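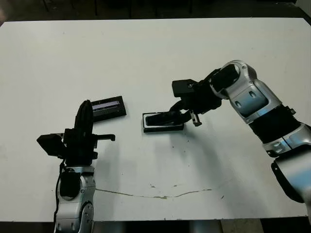
2 min read

2025-11-26. Flistley, packing room.

The morning was given to the black trays. Clarport had returned the October consignment with a note that several were unlabelled, and Ms Rampersad asked that every tray be checked at the white table before any further boxes were closed. Labels are to run straight across the upper face. Where a label has lifted, it is to be removed whole and replaced; it is not to be pressed down again.

The surface of the white table was discussed with Mr Naidoo. It is scuffed, with a long greyish streak across it and a few dark specks towards the middle. He considers the streak to be a rub mark and has asked for the mild cleaner to be tried first. I have recorded the matter under furniture, and a replacement top will not be requested this quarter.

By noon 42 trays had been passed and 5 set aside for relabelling. Ms Sibiya took the latter to the side bench. The roll of labels is running low and an order was placed with Hovville for 12 more.

Mr Bodnár called in the afternoon regarding the shelf heights in the store. He was informed that the trays are to be stacked flat, recess uppermost. The measurements remain outstanding and he will return with them.

Room locked at about 5.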